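Mistholm Community Kitchen and Orchard Project
Progress report to the Pristwood Fund, second period
Prepared by Ok-hee Ko, project coordinator

1. General situation

The second period went mostly according to the plan which you approved in January. The heating in the kitchen was repaired, the cooking lessons started again, and the orchard has a signed agreement for use of the land. One activity is delayed, the cold storage room, and I explain it in section 4.

2. Lessons and attendance

In this period 88 people were registered for the evening lessons. The plan was for 60, so we opened a second group on Friday. Most of the new people come from the apartment blocks near the Mugo bus depot, where we put notices in the entrances. Many of them work in shifts and cannot come every week, therefore we changed the program so that each lesson can be followed alone.

The lessons on fruit and vegetables were the most asked for. Participants learn how to choose fruit, how to keep it at home and what to cook when it becomes too soft to eat fresh.
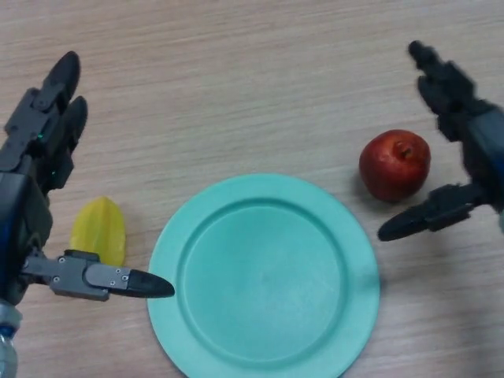

We also made a short recipe booklet. It is printed in large letters after a request from the older participants. The first printing is finished already, and we ask in section 5 for permission to move a small amount of money for a second one.

3. Orchard

Krešimir Nikolaidis is responsible for the orchard and he gave me the following information. The old part was pruned completely during the winter. There were 50 young apple trees planted on the lower field, and all of them have stakes and protection against deer. The soil there is heavier than we thought, and water stays between the rows after strong rain. He dug one drainage channel by hand with the Saturday group and would like to make a second before autumn.

From the old trees we collected 368 kilograms of apples. The larger part went to the kitchen and the school breakfast, and the rest was pressed to juice.

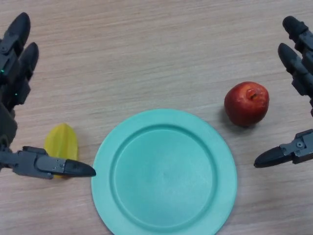 The juice was sold at the market in Kudach. The income is small, but it is shown in the financial table as own contribution. We had not enough bottles on the last market day and some customers had to be put on a list. They received their juice the week after.

4. Delay of the cold storage room

The company which offered the lowest price withdrew its offer in the middle of the period. We asked two others. The new offers are higher, but one of them includes service for three years, and I think it is the better choice. Until the room is ready we rent space from the dairy, which costs us more transport than I expected. The work should be finished in the next period if the order can be signed soon.
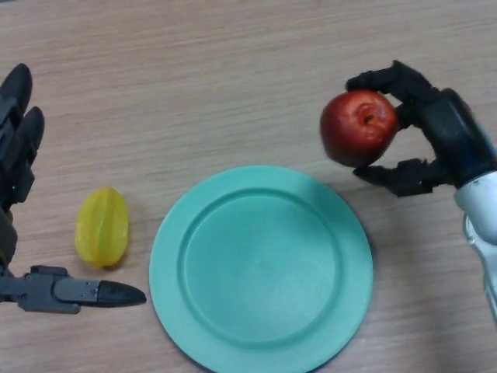

5. Budget and requests

We have spent almost half of the grant. The line for travel is too low and the line for teaching materials is not fully used. We ask for your agreement to the following:

Move the remaining money from teaching materials to printing and transport.
Accept the new offer for the cold storage room. Both offers are attached.
Extend the orchard activity by one month, so that the second drainage channel can be included.

The receipts are scanned in the same order as the lines of the table. If one is difficult to read, please write to me and I will send the paper copy.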